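Wire baskets and bins over a work table - quick tips

Posted March 25, 2014 by Heike Heitmann

Short one, kids need picking up. People keep asking what to do when the table is always full. Answer: get stuff OFF the table and onto the edges. Walls, rails, whatever you've got back there.

What you need

Wire mesh baskets, the desk kind. File organizers too, the slanted ones meant for paper. Zip ties. A bag of small clips. One plastic bin. Damp cloth. I paid $39 for the lot but I bought the bin new, you don't have to.

Hanging things

Zip ties before screws. Always. You will want to move it. I moved mine 5 times the first month and didn't leave one hole in the wood.

Put the tie through the mesh near a thick wire, not out in the middle where it bends. Two ties per basket minimum. Snip the tails flush, they scratch like anything.

Clips are nicer if you take the basket down a lot to wash it. Check they actualy grip before you let go. Ask Timo about his foot.

Slanted organizers are great for flat stuff. Cutting mats, sandpaper sheets, instructions you swore you'd keep. Hang it to the side so you're not reaching across your work every time.

Rectangular baskets go at the back, low, just over the table top. Long skinny things live there. Tubes, wrapped bits, rulers. Don't fill past halfway or you're digging again.

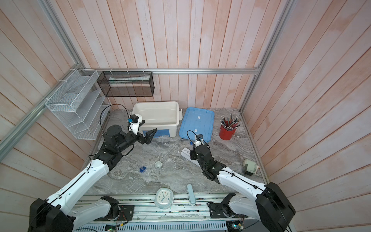
White organizer on the left wall, black basket clipped to the back rail. Specks still to wipe.

The bin

One bin. If you have two, one of them turns into the junk bin within a week. Plain white plastic is fine, shows the dirt so you'll wash it. Warm water, dish soap, dry it upside down.

Anything that's been in the bin since July goes. No opening it up to have a look and getting sentimental.

Power strips

Keep it on the table if you must but pick a spot and leave it there. Back of the table beats front. Not where you pour things, obviously. Anahera Donnelly wrote in to say she sticks hers down with hook and loop tape, which I like. Pulls right up for cleaning.

Wiping down

Marble look tops hide everything. Little white specks especially, you don't see them till your sleeve is covered. Run your palm across, you'll feel them. Brush first, THEN damp cloth, otherwise you're making paste.

Real marble: no vinegar, no lemon. Soap and water, dry it off.

Painted planks

Old pink and white paint with the grain coming through, leave it alone if you like the look, I do. Dust goes into the seams so use a dry paintbrush top to bottom. Don't scrub streaky paint, more comes off. If it's really old paint get it tested for lead before you sand any of it.

Kartini Govindasamy asks do wire baskets rust. The cheap ones yes, at the cut ends. Dab of clear nail polish. Good for a year or so in my laundry room.

Jörg Harms wants to know about magnetic strips. Haven't tried them on a metal rail. Check with a fridge magnet first, lots of the silver rails are aluminum and nothing sticks.

Drawer dividers next time, if I find teh tape measure.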